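Boletín del taller compartido de Clerthorpe
17 de septiembre de 2021

Las pinzas de mano, segunda versión

Por Arif Karunaratne

Me han pedido que cuente en el boletín cómo va el proyecto de las pinzas. Escribo en español, que no es mi primera lengua, y por eso pido paciencia con las frases un poco rígidas.

Para los socios que llegaron después de mayo, resumo. Construimos un par de pinzas que una persona lleva en las manos, una en la izquierda y otra en la derecha. La persona hace una tarea con ellas, por ejemplo recoger una mesa, y la cámara de cada pinza graba el trabajo. Con estas grabaciones queremos enseñar después a nuestro brazo pequeño, el que llamamos Kusuma y que está todavía sin muñeca en el banco del fondo. La idea no es nuestra, hay muchos grupos que trabajan así. Nuestra es solamente la paciencia de hacerlo con impresoras de taller y con un presupuesto total, hasta hoy, de 537 euros.

La primera versión tenía los dedos rígidos. Cogía bien las cajas y muy mal todo lo demás. Un objeto blando se doblaba, salía por un lado y caía. En mayo cambiamos los dedos por otros más flexibles, y también la forma de la punta, que ahora es más fina. Las puntas amarillas son de la bobina de filamento que nos vendió la tienda Pillton. Pedimos gris y llegó amarillo, pero el material es bueno y se distingue muy bien en el vídeo, así que hemos decidido seguir con este color.
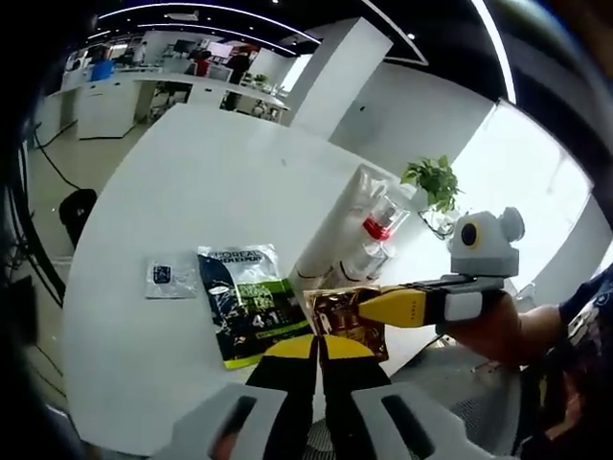 El problema de los sobres es el que nos ocupa más tiempo este mes. Un sobre pequeño no tiene una altura clara, está casi pegado a la mesa, y el dedo debe entrar por debajo del borde sin empujarlo. Además, el papel metalizado brilla y el reflejo cambia en cada imagen. Por eso practicamos con cosas muy distintas entre ellas: el sobrecito dorado y marrón que sujeta la pinza derecha, la bolsa negra y verde de L'Oréal Men Expert, que es más grande, y el sobre translúcido con la etiqueta azul oscuro. Este último es para mí el más difícil de los tres, porque sobre una mesa blanca la cámara casi no lo separa del fondo. Con la bolsa grande la dificultad es otra: el peso se mueve dentro, y si uno la coge por una esquina gira despacio hasta que se pone vertical.

Hemos grabado hasta 113 repeticiones en una tarde, pero no lo recomiendo. Después de una hora la muñeca se cansa y los movimientos se hacen menos limpios, y estas grabaciones enseñan mal. Ahora trabajamos en turnos cortos y cada persona anota en la hoja qué objeto ha usado y si se le ha caído. Las repeticiones con caída no se borran. Se guardan en otra carpeta, con el nombre «caídas», y ruego que respetemos esto, pues la semana pasada encontré varias mezcladas con las buenas. En total tenemos 1.371 grabaciones útiles.

Quedan dos asuntos mecánicos. El primero es el tornillo que fija el módulo de la cámara sobre la pinza. Se afloja con las vibraciones, muy poco, pero suficiente para que la imagen quede inclinada y la calibración ya no valga. Hemos probado con tuerca de seguridad y va mejor. Antes de cada turno hay que comprobarlo con la mano, sin herramienta. El segundo es el muelle del gatillo. El actual es demasiado duro para personas con mano pequeña. Waston, el taller de bicicletas de la calle de al lado, nos ha dado una caja de muelles sueltos y alguno servirá, pero hay que medirlos todos y para esto me falta tiempo. Si alguien tiene un dinamómetro en casa, que me escriba, por favor.

Los archivos de las piezas están en la carpeta común, en «pinzas v2». Quien quiera imprimir un dedo de repuesto debe usar relleno bajo y colocar la pieza de lado. De pie se rompe entre las capas, ya he perdido así 3 dedos. La plantilla para cortar las almohadillas está en el cajón de las lijas.

Nos encontramos los martes por la tarde. No es necesario saber programar. Necesitamos también personas que traigan de casa envases vacíos o muestras de cosmética, té o café soluble, mejor si son brillantes y arrugados. Se dejan en la caja gris al lado de la entrada, cerrados y sin restos de líquido por fuera.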